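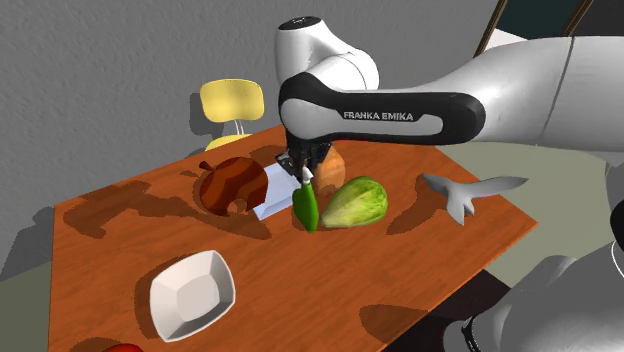
3.2 Materialwahl und Haltbarkeit der Henkel

Besonders erfreulich fiel der Vergleich der handgenähten Stofftaschen aus. Schnyder und Lanz fertigten im Juli 8 Taschen nach dem Schnitt Jaltholm, je zur Hälfte aus Leinen und aus gewachster Baumwolle. Jeder Henkel wurde 100 Mal belastet und danach an der Ansatznaht geprüft. Nur 2 Nähte gaben nach – beide am Leinen, beide ohne Riegel!

Für die Praxis kleiner Nähwerkstätten ist das ein wunderbares Ergebnis: Schon ein schlichter Kreuzriegel hält den Henkel sicher, auch bei weichem Stoff. Abb. 4 zeigt einen Greifarm über einem Tisch mit Lebensmitteln. Wie sich das Futter auf die Form der Tasche auswirkt, behandelt Abschnitt 3.3.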